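Kelivik 양팔 로봇 키트, 두 달 써 본 후기 (그리퍼가 안 놓아줘요)

8월에 들여놓고 이제야 후기 씁니다. 저는 Kelivik 양팔 키트에 Yule 그리퍼 옵션을 넣어서 샀고요, 조립은 169쪽짜리 설명서 붙잡고 꼬박 이틀 걸렸어요. 나사 규격이 중간에 한 번 바뀌는데 그 얘기가 158쪽에 가서야 나옵니다. 이건 좀 너무했죠 ㅎㅎ

그래도 첫인상은 진짜 좋았어요! 팔 움직임이 생각보다 부드럽고, 앞쪽 레일에 두 팔을 나란히 고정하는 방식이라 책상 하나로 작업 공간이 딱 나옵니다. 테이프 집기, 계산기 밀기, 종이 필터 꺼내기 같은 자잘한 걸 이것저것 시켜 봤어요.

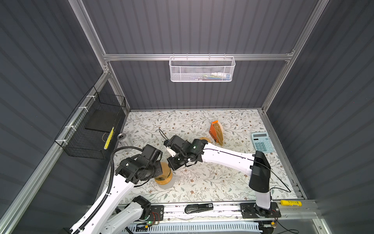 골판 패널 칸막이 안의 양팔. 앞쪽 레일에는 스테이플러와 딱풀.

자, 문제의 그리퍼 얘기. 3주쯤 지나서부터 오른쪽 그리퍼가 닫힌 다음에 열림 명령을 무시하기 시작했어요. 화면에는 '열림 완료'라고 뜨는데 손가락은 그대로 물고 있는 거예요. 그 상태로 다음 동작으로 넘어가니까 물건을 문 채로 팔이 휙 돌아가고... 테이프 롤이면 그나마 괜찮은데 유리 드리퍼 근처에서 그러면 심장이 철렁합니다. 저녁 7시 넘어서 혼자 돌리다가 두 번 당하고는 바로 전원 내렸어요.

더 찜찜했던 건 비상 정지예요. 소프트웨어 정지 버튼을 누르면 팔은 서는데 그리퍼 힘은 안 빠집니다. 손가락이 끼었다고 생각해 보세요, 으으. 저는 결국 손이 바로 닿는 곳에 전원 스위치를 따로 달았고, 팔이 켜져 있을 땐 작업대 안쪽으로 손을 안 넣습니다. 같은 키트 쓰는 Catalina Zapata 님도 똑같은 증상이었다고 해서 제 것만 불량은 아닌 듯해요.

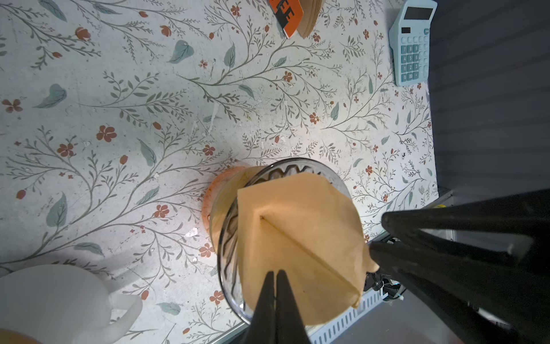
특히 커피 필터처럼 얇은 걸 다룰 때 증상이 잘 나왔어요. 두 손가락이 거의 끝까지 맞물리면 서보가 계속 힘을 주다가 과부하 보호에 걸리고, 그 뒤로 명령을 안 받는 것 같더라고요(제 추측입니다). 닫힘 한계를 2mm 정도 여유 있게 잡아 주니까 확 줄었어요. 완전히 없어진 건 아니고요.

고객센터는 답이 빨랐습니다. Sang Lã 님이라는 담당자가 로그를 보내 달라더니 다음 날 교체용 서보를 부쳐 줬어요. 친절해서 화를 못 냈네요 ㅋㅋ 다만 펌웨어에서 '열림 완료'를 실제 위치로 확인하게 고쳐 달라는 요청에는 검토하겠다는 말뿐이었고, 아직 업데이트는 없어요.

좋은 점: 팔 자체의 움직임, 레일 고정 방식, 빠른 부품 발송
아쉬운 점: 그리퍼 상태 표시를 못 믿음, 정지해도 안 풀리는 그리퍼, 설명서 순서

별점은 다섯 개 중에 세 개요. 팔만 보면 네 개 반인데 안전 쪽에서 깎았습니다. 아이나 고양이 있는 집이면 펌웨어 나올 때까지 기다리세요. 새 서보는 지난주에 끼웠으니까 한 달 더 돌려 보고 댓글로 추가할게요.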